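4.2 Recording battery service with the Kokano kit

The Kokano kit, which Wallner has offered to small labs since February, is meant to supply first-person recordings of handwork for training robot arms, and we were curious whether it would hold up on something as fiddly as a smoke detector. Ambros Eberhard wrote the task sheet, and he kept it short on purpose - the person at the table works at a natural pace and picks up the detectors in whatever order feels comfortable. We bought 25 hours of recording, and we were glad to find the hands in view for most of it. Our one real complaint concerns the battery compartment, where fingers tend to hide the very contact a gripper would need to learn (we come back to this in Section 5). Figure 2 gives two moments from the task.
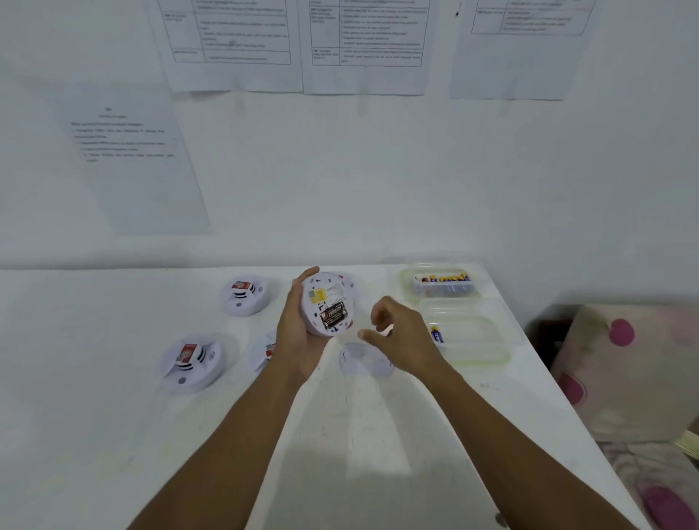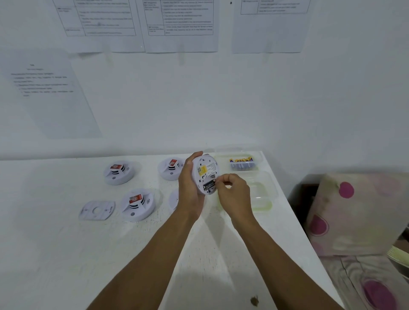 Figure 2. Battery service on a round smoke detector, with the battery compartment open in both views and further detectors on the table.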